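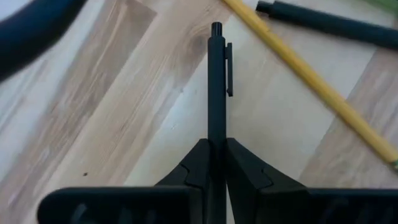

De: Torunn Nygård
Para: lista-operacoes
Assunto: Re: montagem dos kits de escrita

Hryhorii Nazarenko escreveu:
> Com o braço a separar canetas e lápis, o que acontece aos 2 postos
> da bancada? Na reunião de julho ninguém respondeu a isto.

Os 2 postos mantêm-se até ao fim do contrato com a Mallik. O que muda é o trabalho. Quem está na bancada deixa de pegar em cada caneta e passa a abastecer, a conferir os estojos fechados e a tratar das paragens.

No último lote saíram 1.738 kits. As canetas com clipe continuam a ser o caso mais chato, porque o braço tem de as largar com o clipe virado para a frente do estojo. Quando falha, alguém tem de as virar à mão -- e esse tempo não está a ser registado. Peço que passem a apontá-lo na folha do turno.

A formação da Solberg são 8 horas, dentro do horário e pagas. A Alala disse que não pagava deslocações; estou a insistir.

Sobre a categoria profissional ainda não tenho resposta da Gendness. Acho que quem faz paragens e rearranques deve subir de escalão, e foi isso que lhes escrevi.

Torunn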